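Bring back the small car

I drove my old Lerden to Iltska and back last week, 200 miles in all, and I came home more convinced than ever that cars have got too big. Mine is 20 years old. It has wind-up windows in the back and a heater with two moods, and I wouldn't swap it for anything in the showroom.

Mind you, I did try! In January I had a Gruvier for the weekend, the tall one everybody seems to want. Lovely seats. But I couldn't see the kerb, I couldn't find the wiper switch without going through a menu, and I had to breathe in to get out at the supermarket.
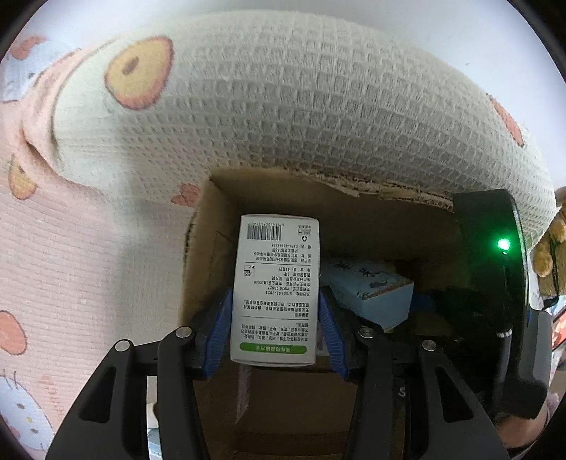 Small print on the back of a little white box, 45g according to the label.

My neighbour Hatem Abdel Rahman says I'm being sentimental (he has an Ezzat with a boot you could sleep in) and that families need the room. Do they, though? There were 4 of us in my dad's hatchback every summer, plus a tent, and we managed.

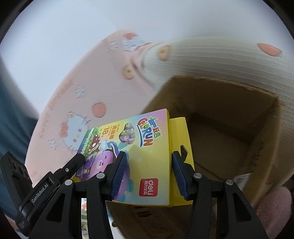

And the weight of these things! Our lane has a 40 limit and you can feel the big ones go by through the kitchen floor. They eat tyres, they don't fit the bays at the station, and two of them can't pass by the church unless one backs up, which neither driver ever wants to do.

I'd happily buy new if someone made a plain little car with proper buttons and a spare wheel. The makers say we don't want them, but they stopped selling them first, so how would they know?
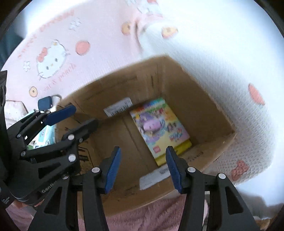
Boxed building-block set in a cardboard box.

Anyway, the Lerden is in for its MOT on 3rd July and I've got everything crossed for the back axle.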